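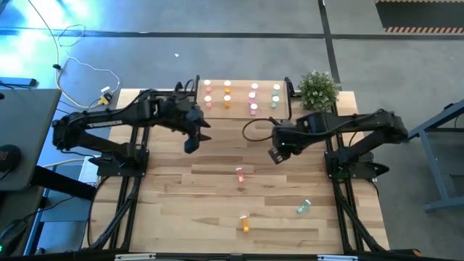 ## Budgeting for a two-arm bench cell

The arms are the easy part of the budget. They have a price on a web page, and you can get a quote for them in a day or so. What goes wrong is the rest: the table, the cabling, the parts you practice on, the floor space, and the hours of whoever has to keep it running. This page goes through those in the order we buy them at Pesamia. It assumes you want a pair of small arms facing each other across a bench, doing light pick-and-place work such as putting capped vials into a tray. If your parts weigh more than a coffee mug, a lot of it won't apply.

Prices are in US dollars. I only give the ones we paid, and yours will differ.

## 1. Write down the task first

Do this before you ask anyone for a quote. One page is enough. It should say what gets picked up, where it starts, where it ends, and what counts as done. Our page for the vial job reads:

> Loose vials, white caps, lying on the bench in any direction. Arms pick each one up and stand it in the tray, cap up, in the column for its color. Two rows of four. Done when the tray is full and nothing is left on the wood.

That paragraph already decides several purchases. A vial lying on its side has to be turned upright, so you need enough wrist movement to do it, or a second arm to hand it to. Sorting by color means you need cameras that can tell a pink vial from an orange one under your lights. "Any direction" rules out a fixed feeder.

Try the job with your own hands before you move on. Use only a thumb and one finger on each hand, and keep your elbows at the edges of the table. You'll find out quickly whether the second arm earns its price. For vials standing up in a rack, one arm was plenty for us. For vials lying down, two made the job simpler, though we have people here who would still argue for one arm and a small ramp.

## 2. Settle the bench and the arm spacing together

Buy the table with the arm data sheets open beside you. The bases go on opposite edges and the grippers have to meet in the middle with reach to spare. They also have to get to the far side, where the tray usually ends up. If the tray sits at the limit of the reach, the wrist has no room left to tilt.

Things to check on the table:

- **Top.** Solid wood is good. You can bolt through it, fill the holes, and move the base later. Thin tops flex when an arm stops suddenly, and you will see it in the placement.
- **Frame.** Metal, with bracing. Push hard on one corner before you pay for it. If it sways, the arms will make it sway.
- **Depth.** Allow for the tray, the parts, and a clear strip in front. Ours is deeper than we first planned and I would not go back.
- **Finish.** A glossy top throws reflections into the cameras. A striped or busy top can also cause trouble when you are picking out small clear parts, so test with a sample board if you can get one.

We paid $712 for bench and frame together from Mekonnen, delivered and assembled. The cheaper one we tried before it is now a packing table.

Leave the bolt pattern until the arms arrive. We drilled the first one from a drawing and had to drill it again.

## 3. Get the arm quote in separate lines

Ask for a quote that splits out each of these:

1. Arms
2. Grippers and spare fingers
3. Bases or mounting plates
4. Power supplies and cables
5. Shipping, duty, and any crate fee
6. Warranty, and who pays the freight on a return

If the supplier gives you one total, ask again. You need the split to compare two offers, and you need it again a year later when somebody wants to know what a replacement gripper costs.

We compared a research-grade pair with a light industrial pair. The industrial pair was stiffer and better sealed. The research pair was cheaper, easier to program, and easier to take apart. For vials we went with the research pair. I'd pick differently for a line that runs every shift.

Questions worth putting in the email:

- What is the lead time on a single replacement joint?
- Can we swap a joint ourselves without losing the warranty?
- Are the gripper fingers sold separately, or can we print our own?
- Is the control software included for both arms, or licensed per arm?
- What happens to the arm when the power is cut? Does it hold or drop?

The last one matters for the bench layout as well as for safety. An arm that drops will land on whatever is under it.

## 4. Budget for cables and power

This is the line people leave out. Two arms need two supplies, a network switch or a USB hub, a stop button within reach, and enough cable slack that nothing pulls tight at full stretch. A loop that stands up off the gripper is fine as long as it clears the other arm at every point. Run both arms slowly through their full range and watch the cables the entire time.

We set aside $400 for cables, clips, a power strip, and the stop button, and we used nearly all of it. Buy longer cables than you think you need, and buy a spare of each one that moves. Moving cables fail first.

Walk the route from the wall to the table before you order. If the power has to cross the floor, plan for a cable cover. Adapters left lying on concrete get kicked.

## 5. Mark the floor before delivery

Tape the footprint down at full size. Include the table, the reach of the arms past the table edge, any desk for the computer, and a standing spot for the operator. Then leave the tape there and go about normal work around it. We had to shift ours once because it blocked a cart route that wasn't on any plan.

Keep the tape after the cell is in. If the table gets bumped, the lines tell you so, and you can push it back before you start blaming the calibration.

Also check:

- Other benches close enough to be hit by an elbow joint
- Lights overhead, and windows that change the color on the table through the day
- Where you will stand to reach the stop button
- Whether the floor is level, or the frame needs adjustable feet

Set the lights up early. Our orange and pink vials looked almost the same on camera late in the afternoon until we put a blind on the window. The blind came out of the building budget, but it took until February to get it.

## 6. Buy the practice parts

Don't practice on product. Get empty containers of the same size, weight, and cap, and get more than one tray's worth. They roll off the bench, they get squeezed, and they get lost under other equipment. We bought a box of 128 from Ovora and went back for another.

Trays need the same care. The one you buy for a trial should be the one you will use later, or have the same hole size and spacing. A loose hole makes the robot look better than it is. Get at least two so that one can be reset by hand while the other is in use.

For color sorting, fix the order and write it on the task sheet. Each column in the tray takes one color, front and back. If you leave it to the person resetting the bench, you'll have several versions of "correct" within a week and no way to compare runs.

Keep other things off the table or keep them in the same spot. A plant in the back corner is no problem if it stays there during every run. It is a problem if the arm has to reach past the leaves, or if it goes home with someone over a holiday and the cameras see a different background.

## 7. Put the hours in the budget

We track three kinds of time:

**Setup.** Bolting down, wiring, calibration, first motion. Plan for two people. One person can't hold a base square and tighten it from underneath.

**Resets.** Somebody has to tip the vials back out between trials and lay them on the bench again. It's short, dull work and it adds up to the largest share of hours in the first months. Charge it to the project, or it will be taken from someone's regular job without being recorded.

**Repairs.** Worn finger pads, loose screws, a cable that only fails in one position. Keep a notebook at the bench and write down each stop with the time and the cause.

Birger Lindqvist at Indov let me see the hours from their first cell before we bought ours. Their resets came to more than 2 times the setup hours. I had them down as a footnote. I rewrote the budget that evening, and our own log has since gone the same way.

## 8. Lay out the budget sheet

One row per item, with these columns:

| Column | What goes in it |
|---|---|
| Item | One thing per row, no bundles |
| Supplier | Name and quote reference |
| Price | As quoted, before tax |
| Lead time | In weeks, from order |
| Needed by | The step that stops without it |
| Spare? | Yes or no, and how many |
| Repeat cost | What you pay again each year |

Sort by "Needed by" when you order and by "Repeat cost" when you ask for money. The second sort usually changes the conversation, because finger pads, vials, and cables keep coming back after the arms are paid for.

Keep a reserve line and give it a name people will leave alone. Ours is called "second drilling."

## 9. Order in this sequence

1. Practice parts and trays
2. Lights and blinds
3. Table and frame
4. Arms, grippers, and supplies on one order
5. Cables and clips, once the arms are on the bench and you can measure
6. Spare fingers and spare cables, before the first long run

The parts come first so that you can send a few to the arm supplier and ask for a video of the gripper holding one. Ask them to pick it up lying down. Any gripper can hold a vial that's handed to it upright.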